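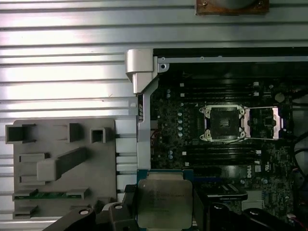 Uvitz Workstation Guide > Set-Up > Preparing the Processor Socket

SECTION 3: BEFORE INSTALLING THE PROCESSOR

This section applies to all Uvitz workstations supplied without a processor. Read it in full before opening the processor package.

1. Shut down the workstation, switch off the power supply and unplug the power cord.
2. Press and hold the power button for 3 seconds to release any remaining charge.
3. Put on a grounded wrist strap and connect it to bare metal on the chassis.
4. Inspect the socket under a good light. The pins should stand in even rows.

CAUTION: Do not touch the pins or attempt to straighten them. Bent pins are not covered by the standard warranty.

5. Hold the processor by its edges and match the corner mark to the mark on the socket.
6. Lower it straight down. It must settle under its own weight – do not push.
7. Close the retention frame and secure the lever.

NOTE: Firm resistance at the lever is normal. If the lever will not close, open the frame and repeat steps 5 and 6.

Room conditions

Keep the room temperature at 22 degrees Celsius while work is in progress. Carpeted rooms should be avoided. Allow 2 hours for parts brought in from cold storage to reach room temperature in their sealed packages.
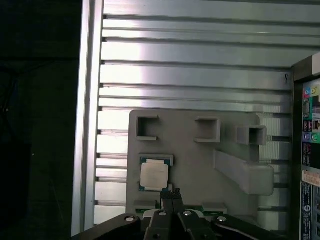 Quansah wrote to ask whether the 2 hours could be shortened for parts carried over from a nearby building. The waiting time may be left out only if both buildings are kept at the same temperature.

Replacement socket covers may be ordered from Fleltholm in packs of 100. Retain the original cover – it is required for any warranty return.

Revised 2022-07-13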